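Kettler Poker Chip Set by Sarkasier

If your home game still runs on loose change, the Kettler is a lovely step up! The chips have a proper weight, stack straight and make that soft clack everyone ends up playing with between hands. Each set comes with 2 decks of cards and a dealer button. 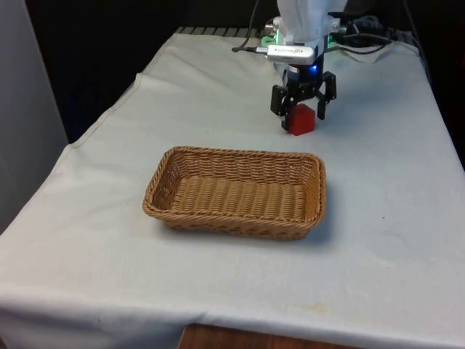
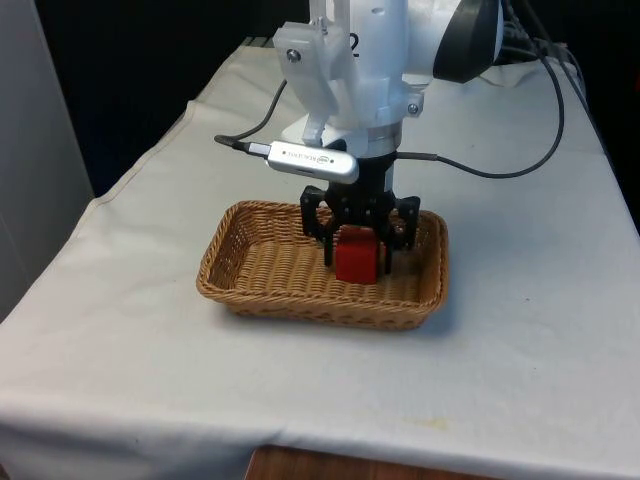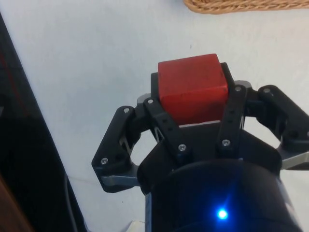
Woven basket on a white cloth; red cube in all three photos

Four chip colors, with room in the case for a third deck. Our Friday table in Siltby has used the same set for three years and we still love it.

Item no. 1140
Also fits: Leltosel folding table top
In stock, ships within 3 working days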